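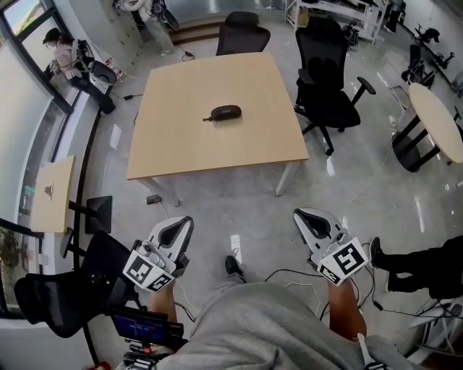
Tips for looking after a pair of hand-held grippers

I keep two hand-held grippers going at our workshop in Nurbridge. They are the kind with a marker cube under each one, and we use them to record hand movements for the robot arm. Before this I repaired sewing machines, and many of the habits are the same. I write the tips in the order that I do the work.

Before you switch on

Wipe the marker cubes first. Use a dry microfibre cloth, the sort you would use for eyeglasses, and wipe in one direction. A greasy thumb on the black-and-white pattern makes it shine, and under a bright window the camera loses the square. Do not use window spray. Ilze Venckus used it on our first pair and the grey haze never came off the print, so we had to stick on new faces.

If you print new faces yourself, use matte paper and matte lamination. Measure the printed square with a ruler afterwards. Some printers shrink the page to fit the margins and do not tell you.

Check that the cube does not move. Hold the body in one hand and try to turn the cube with two fingers. If you feel even a small click, tighten the screw a quarter turn and try again. After any tightening the calibration must be repeated. I know it is boring, I also have tried to skip it.

Fingers and housing

Crumbs, fluff and tape glue collect behind the curved housing. I clean there with a soft paintbrush, size six, which costs a couple of dollars at the hardware store. An old toothbrush is too stiff and leaves fine scratches. Compressed air in a can is all right if you keep it upright and use short puffs.

Squeeze and release slowly ten times. The movement must feel the same from beginning to end. When it sticks near the closed position, look for dirt first and only then think of grease. For the slide I put one drop of light silicone oil on a toothpick, never straight from the bottle.

We change the finger pads at 4,000 squeezes. Tarmo wanted to go longer, but at the end the rubber was so smooth that a glasses case slipped from it each time. Write the date on a bit of masking tape inside the lid of the case. Ours says 4 Feb 2023 and it has saved one argument already.

Cables

Most of our faults are cable faults. We lost a whole afternoon in June to a gripper that went silent whenever I lifted my left elbow, and the plug was only half in.

Leave enough slack for your arms to reach the far side of the table, plus one forearm more. Coil the rest in a loose loop as wide as a dinner plate, with a hook-and-loop tie. Do not use zip ties, they pinch.

Keep the casters away. Before you sit, push the spare office chairs back and look where their wheels stand. One roll over a thin cable is enough to break it inside, and from outside it looks perfect. If you must cross a walkway, put down a rubber cable cover. On a polished floor plain tape lets go after a few days and leaves a black line, which comes off with eucalyptus oil and patience.

Label both ends of every cable. I use coloured nail polish, red for left and green for right.

Light and table

Low sun is the enemy of the markers. Close the blinds on the bright side and leave the others as they are, so the light stays even. If your floor is glossy, tilt your head as if you are working and see whether a bright streak falls behind your hands. Sometimes it is enough to turn the table a little.

Put one object on the table for the test and clear away the rest. A dull, dark thing is good for this. Pick it up with the left, put it down, pick it up with the right, and watch the recording before you start the real work.

At the end of the day

Unplug by the plug, not by the cable. Charge the handheld monitor overnight on a hard surface, not in the padded case where it gets hot.

Lay the grippers on their side, so no weight rests on the cubes. Merike sewed two drawstring bags from an old flannelette sheet, and they are better than the foam we paid for.

Spare screws go in a jam jar with the hex key. Please put the hex key back.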